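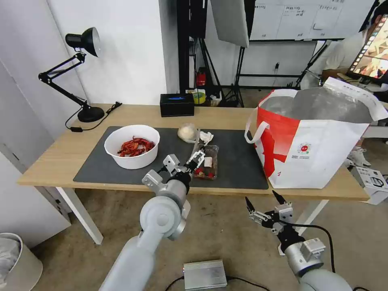

Dried chilies, strawberries and the insulated bag on the table, August 31, 2020.

Put the Cold Food Away First
By Razia Jafri

I think most of us unpack groceries in the wrong order. We start with whatever is on top, or whatever has a nice bowl waiting for it. Dried chilies get a bowl. They would keep just as well in their packet for another month. Strawberries sit in their plastic container next to them and go soft.

I did it this way for years. I bought a good insulated bag, carried it home 30 minutes on the bus, and then left the fruit out while I sorted the pantry. The silver lining in those bags slows things down on the trip. It does nothing for a box of berries on a table.

My neighbor Jin-sol Pyo disagrees. She says a table is for seeing what you have, and that if she puts the berries straight in the fridge she forgets them until they grow fur. She has a point. I have thrown out plenty of fruit I never saw again after the door closed.

Still, I would take the fridge and a note on the door. Berries at our market cost more every summer, and my kitchen was 70 degrees before breakfast this morning. Chilies can wait. So can bread, for an hour or two. Clear a shelf before you go shopping, and leave the bowls for last.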